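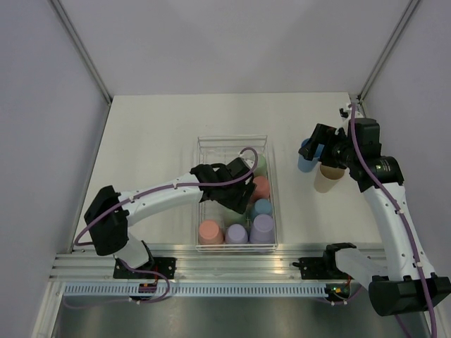

Milagros Arroyo pregunta si los vasos se pueden guardar boca abajo dentro de la cubeta sin que se queden pegados unos a otros. Sí, siempre que se guarden secos. Con humedad entre las paredes se forma vacío y cuesta separarlos; en ese caso basta con girar el vaso interior un cuarto de vuelta antes de tirar de él.

Cubeta Neves con vasos Cunia
Conjunto de almacenaje para vajilla infantil y de comedor

Descripción
Cubeta rectangular de plástico transparente, de paredes finas y sin tapa, suministrada con un juego de vasos apilables en tonos pastel. La transparencia permite comprobar el contenido desde cualquier lado sin mover la cubeta de la balda. Los vasos se colocan invertidos, con la boca apoyada en el fondo.

Colores
Rosa salmón, lavanda, azul claro y verde pálido. El color está en la masa del material y puede variar ligeramente entre lotes de fabricación. No se admiten pedidos de un solo color.

Datos técnicos
Longitud exterior de la cubeta: 183 mm por módulo; la cubeta completa ocupa 2 módulos
Altura interior útil: 14 cm
Radio de las esquinas interiores: 4 mm
Apilado de cubetas vacías: sí
Apilado de cubetas cargadas: no
Apta para lavavajillas: vasos, sí (cesto superior); cubeta, no
Apta para microondas: no

Colocación
Situar la cubeta con el lado largo perpendicular al frente del armario. Cargar primero el fondo y avanzar hacia delante. Los vasos de mayor diámetro van junto a las paredes y los menores en el centro. No forzar una segunda altura si el borde superior queda por debajo de la base de los vasos.

Limpieza
Lavar la cubeta a mano con agua templada y jabón neutro. No utilizar estropajo, alcohol ni disolventes, que dejan velos blanquecinos en el plástico transparente. Secar con paño de microfibra. Los restos de etiqueta se retiran con aceite vegetal y un segundo lavado.

Compatibilidad
Encaja en las baldas Pondbridge de fondo estándar. En los carros Bilurard es necesario retirar el separador central. Las cubetas de la serie anterior, retirada en mayo, tienen otro reborde y no se apilan con las actuales.

Recambios
Vasos: en juego completo de cuatro colores. Cubeta: por unidad. La tapa se vende aparte y solo ajusta con una única capa de vasos.

Ficha revisada el 7 de diciembre de 2024.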